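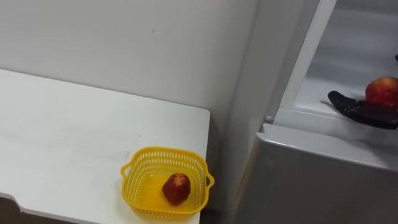
Our little kitchen at Drestham opened for snacks in October 2024, and I've been wanting to put a gallery page together ever since! It's a small room with white walls and a white table, and the fridge stands right beside the table so you can grab something and set it down without taking more than a step. I love how much a bit of color does in there. The bright yellow basket near the corner of the table, with its two loop handles and walls full of little openings, perks up the whole place, even with only one dark red fruit in it. I bought a stack of those baskets in yellow and I'd happily have bought more.

The room used to be a storeroom for Sollgate, the craft shop downstairs, and when we got the keys in February there were 30 boxes of yarn still in it (plus a very heavy loom). Everything that came afterward had to fit through one narrow door, the fridge included. That was a long morning! The whole fit-out cost us $550, paint and shelves and all, and I still can't quite believe what we got for it.

The table
We wanted plain white so that it would go with anything. It has picked up its share of gray smudges and scuffs, mostly along the middle, and I've stopped minding. A table that people use every day ought to look like it. A damp cloth and a spot of baking soda will lift most marks if you get to them early.

The baskets
They came from Furero, a housewares place on the road to Cârstea that I could spend a whole afternoon in. They stack, they rinse out in seconds, and they're small enough to carry in one hand while you hold a mug in the other. Ask for item 2203 if you'd like the same ones. The other colors are lovely too, but yellow is the one for me.

The fridge
Shared by everybody who works upstairs, so please put your name on your lunch! Fruit for the table goes on the shelf, and anyone is welcome to fill a basket and bring it out. Apples and plums disappear fastest, and pears tend to hang around until they're really ripe, when they're wonderful with cheese.

Still to come
A hook for the dish towels, a proper bread bin, and a print for the wall if we can ever agree on one. I'm pushing for lemons. We also have 100 paper napkins left over from opening day, so help yourself when you stop in.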